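Tableware and Table Linen: Frequently Asked Questions

Which plates are in the standard set?
The Lovstead set contains round white plates only. The rim is part of the plate and is not a separate fitting. Plates are supplied in boxes of 19.

Can the plates go in the dishwasher?
Yes. Load them upright with the rims apart. Plates stacked flat in the rack do not drain and may show marks after the cycle.

Will fruit stain the glaze?
Whole fruit will not. Cut lemon left standing overnight can dull the glaze on older plates. Rinse with plain water before washing. Do not use scouring powder.

How should fruit be stored on a plate?
Use one layer. Bananas ripen faster next to apples, so give them a plate of their own. Move cut fruit to a covered container and refrigerate it.

What temperature should green cloths be washed at?
Wash at the temperature on the sewn label. Wash green cloths separately for the first two cycles. Printed cloths are ironed on the reverse side.

Do I need a cloth on a dark table?
It is recommended. Dark woven-texture surfaces hold crumbs and dried juice in the weave. Brush along the grain first, then wipe with a damp cloth. Standing water should be removed at once.

Can I order single replacement plates?
Yes. Quote part number 126 and the name of the set. Orders placed before noon on Thursday leave the De Bruijn warehouse the same week. Boxes from the discontinued Zilletti line cannot be split.

Is there a limit on order size?
Orders of over 1,000 pieces are handled by Gaurav Dixit in trade sales. All other orders go through the normal form.

Who handles breakage claims?
Remedios Garrido. Send the order number and a photo of each broken piece within 17 days of delivery. Keep the packaging until the claim is closed.

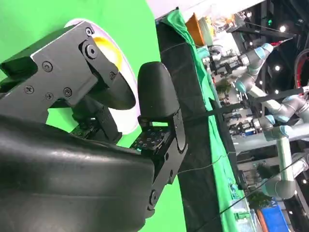 Claims for linen follow the same procedure, except that the cloth must be unwashed.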